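Brirnura Stage Acts Listing

Version 4

Overview

Brirnura is a plain-text table of live stage acts: magic, mind reading, juggling, escape work, fire and hypnosis. Each row is one act within one show. The table has 1,812 rows taken from printed programs and door bills. It holds no audio, video or ticket data.

Files

acts.csv: the main table, one row per act
venues.csv: one row per hall, joined on venue_id
skills.txt: the 24 skill labels allowed in acts.csv
changes.txt: edits by version

Fields in acts.csv

act_id: whole number, never reused
show_id: shared by all acts on the same bill
venue_id: key into venues.csv
slot: running order, starting at 1
skill: one label from skills.txt
title: as printed, up to 64 characters
minutes: stated length, blank if the program gives none
helper: y if a member of the audience is called up, n if not, blank if unknown

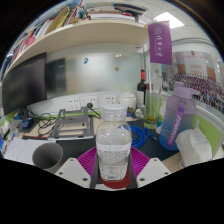
Titles keep the spelling of the program, including errors. Where a program and a door bill disagree on running order, the program wins and the row is flagged in changes.txt. Acts that were billed but dropped on the night stay in the table, as most sources do not record the change.

Sources

Most rows come from the Anik touring bills and the Ghorbani Hall programs. The Borico school shows were added in June. They list acts by skill only, so title is blank for that whole set. Matinee and evening bills on the same Saturday have separate show_id values even when the acts match.

Known problems

Mind reading and hypnosis are often billed under one heading. Rows of this kind use the label "mental" and should not be split by guesswork. 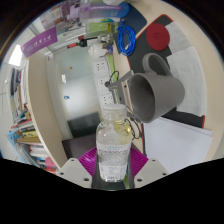

The minutes field is unreliable for closing acts. Many programs give the length of the full second half in place of the act, and version 4 does not correct for this. Filter on slot before taking a mean.

Loading

Files are UTF-8, comma separated, with a header row. Quote marks inside titles are doubled. Read act_id and show_id as integers, and venue_id as text to keep the leading zeros.

License

Free to use and change with credit to Brirnura. Scans of the programs are not included.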